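Furkura Open Day: Demonstration Area Inspection Checklist
Site: Wotilberg, Room 422
Date of inspection: June 17, 2022

1. Visitor barrier in place, 2 sides. Pass.
2. Emergency stop within reach of presenter. Pass.
3. Walkway clear to both exits. Fail. Comment: Cable cover at the rear exit was loose. Refastened and checked again before opening.
4. Group size limit of 50 posted at door. Pass.
5. Simulation display readable from the back row. Pass with comment. Large shapes are clear. Fine print on the items is not legible, and presenters should not ask visitors to read it.

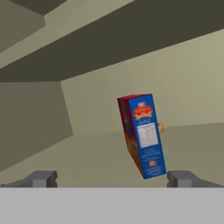 Item 5. Simulated gripper view, cereal box leaning left, fingers open.

6. Simulation controls locked against visitor use. Pass. Comment: The password set in May remains in effect.
7. Spoken safety notice given before each session. Not checked. To be confirmed by the Drernelar desk at the first session.

Result: Approved for opening, subject to item 7.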